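Clothing set passes the halfway mark

The Zirkau group has now recorded 271 of the 1000 two-arm demonstrations planned for the clothing part of Lemma, with another batch waiting to be checked. Shireen Pretorius and Mattes Oltmanns run most of the sessions. Each one starts with the garments in a heap, and the operator decides which to take first. We ask operators to vary that choice, because the early recordings nearly all began with the piece on top.
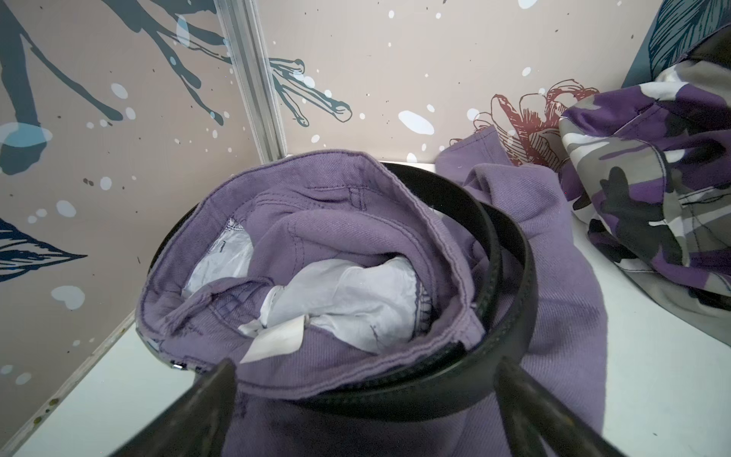
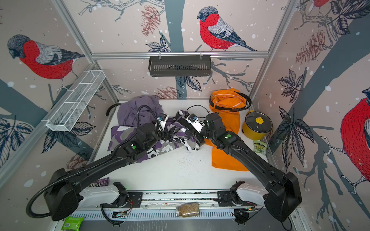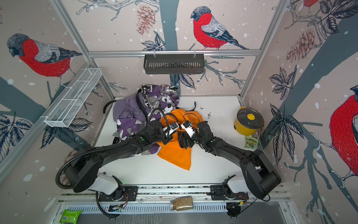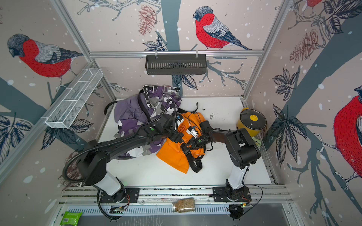
Clothing sessions for Lemma. First picture: lavender trousers and a black belt from the gripper camera. The other three show both arms at the table.

Asnakech Gebru is labeling the recordings as they come in. She marks the moment each gripper closes on cloth and the moment it lets go. Failed grasps stay in the set with their own label. Recordings where one of the camera streams drops out are deleted and done over.

Sherif Ramadan will train a first model on the checked recordings in June. The heading refers to the garment list, where more than half the items have been used at least once. Anyone with clothes to add, belts included, should write to Shireen. Thick knits are still missing.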